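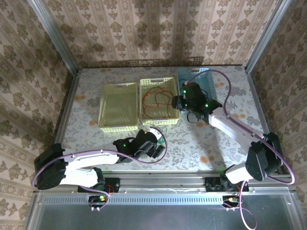
Scrap wire sorting

Scrap wire sorting is the household and workshop habit of gathering up short lengths of leftover wire, untangling them, and putting them away by color, thickness or type so that they can be found and used again. It is a close relative of button sorting and of the saving of string, and like both of those it is often done at a table, with a few open containers and a good part of an afternoon. The pieces involved are usually offcuts from small repairs, model building, doorbell and lamp work, or school electronics kits.

Background

People who work with wire have always ended up with bits of it. For a long time the usual home for these was a coffee can or a cigar box, where the pieces knitted themselves together over the years into a single springy lump. The more patient approach described in this article owes a good deal to hobby clubs, where members share one supply and everyone suffers equally when it is in a mess.

One of the fuller written accounts is a booklet by Agustina Farías, put together in March for the repair club in Oston, which had inherited a trunk of mixed wire from a closed radio shop. Farías went through the trunk with a notebook at her elbow and recorded 2,757 separate pieces, a figure the club still likes to mention to new members. Her booklet is mostly practical, although it does wander (very pleasantly) into the subject of tablecloths.

Containers

Shallow plastic baskets are the most common choice. A basket with low sides lets a person see the bottom from a chair, and a handle opening at the end makes it easy to draw the basket closer with one finger. Baskets with pierced sides are popular and generally cheap, but they have one well-known fault: a thin wire end will find its way through a hole and catch there, and then the whole tangle comes along when you lift it. Sorters who are bothered by this put a sheet of paper in the bottom and let it run a little way up the sides.

The Oston club uses baskets from Janwood, a local housewares maker, and keeps to two colors of plastic. Many people like to have one basket empty at the start, so that there is always somewhere for the first sorted piece to go. Deep bins are less well liked. They hold more, of course, but wire put into a deep bin tends to stay there.
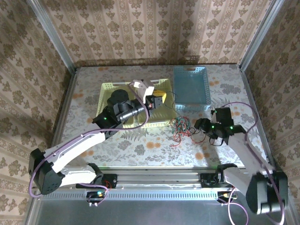
Placement matters more than beginners expect. The baskets should sit close enough together that a piece can be carried from one to the next without trailing across the table, and the mixed basket is best kept on the side of the hand that does the picking. A cloth under everything stops the cut ends from scratching the tabletop and keeps small pieces from rolling off. Farías recommends a smooth, closely woven cloth, and warns against crochet of any kind.

Untangling

The first rule is to avoid pulling. A bundle of insulated wire holds together mainly by its hooks and loops, and a hard tug closes these up. The usual practice is to lift the bundle a little way, give it a gentle shake, and see which ends swing free. A free end is then followed back with the fingers and fed out through whatever loops it passes under.

Stiff wire is usually taken out first, as it keeps its bends and can be unhooked almost like a coat hanger. Thin, soft wire is left until later, when there is less for it to wrap around. Pieces with bare ends deserve some care, both for the sake of the fingertips and for the fine strands, which bend over and snag on their neighbors.

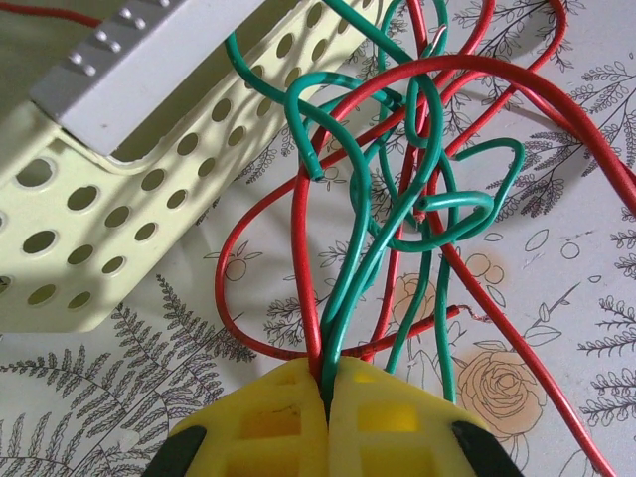 Red and green insulated wires in a tangle. One green end has been stripped to the metal.

Sorting systems

Sorting by color is the easiest system to teach and the quickest to carry out. It suits children, shared tables and anyone working in the evening with the radio on. Its weakness is that color says nothing about thickness, so a second round is often needed.

The Bortolotti order, named for the club member who argued for it, goes by thickness first and only then by color, using 4 containers. It is slower, but it is kinder to the person who comes looking for a particular piece later on. A third way, known in Oston as the Dulter, is to sort by length alone and tie the pieces in bunches of 100 — a fine arrangement for craft work, though less handy for repairs.

Storage

Sorted wire is coiled loosely around two or three fingers and secured with a twist of its own end or a bit of paper tape. Rubber bands are used too, but they grow sticky with age and leave marks on the insulation. Very short pieces are kept in a jar, where they do no harm, and are brought out for jumpers, plant ties and the mending of eyeglasses until a proper screw can be bought.

See also

Button box
String saving
Sewing basket
Cable tie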